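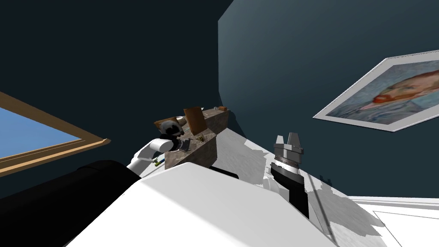 Head cam view, left arm parked at the counter

budwood_16
Right, I've had enough of this on my own so I'm bringing it here. It's the two-armed sim cell, counter scene, the one I inherited on the Ullport job. The gripper cam on one arm wants setting up again from scratch and I can't decide what to line it up against. I've been using the bee, mostly because it's big and it's got lots of fine edges on it. The saved camera offset looks off to me, but I keep changing it and then changing it back!

ididar
Which numbers are you changing, the camera mount or the finger offset? They're in separate blocks in the Tichý config and it's dead easy to edit the wrong one (ask me how I know). Can you post what the gripper cam gives you?

budwood_16
Mount. I hadn't touched the finger block at all. Give me a sec.
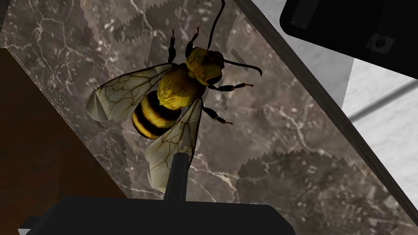

Gripper cam, finger tip just under the lower wing

greyflask
I'd leave the mount alone, personally. Look at the jagged patches on the marble, those sawtooth edges. That's your shadow map being too coarse, I'd put money on it. Mine was like that until I put the resolution up past 1000, and if you're judging alignment by eye against edges like that you'll chase your tail all week.

ididar
Don't agree, sorry. The shadows are ugly but they don't shift the fingers. I'd sort the camera first and make it pretty later. And I'd stop using the bee, the wings are see-through and you end up guessing where the edge is. Line up on the slab border, it's a nice straight line.

greyflask
The slab border is fine until you tilt the wrist and then it runs off at a slant. I still say shadows first. We can both be wrong :)

budwood_16
OK, one more, with both fingers in view this time.

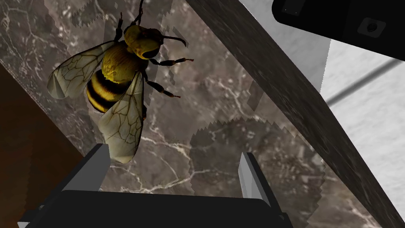
Same camera, both fingers showing, gap between them

ididar
Much more use, that one. Measure to the middle of the gap and forget the housing. Save the config under a new name before you touch anything, then change the mount in steps of 3 and reload each time. The loader in my copy keeps the old values if you only press reset, so close it properly.

budwood_16
Ohhh. I've only been pressing reset. That might be my whole evening explained. I'll do the mount tonight and the shadows after, so you both get a go.

greyflask
Post the numbers when you've got them, I've got 17 in my mount block and I've never known where it came from.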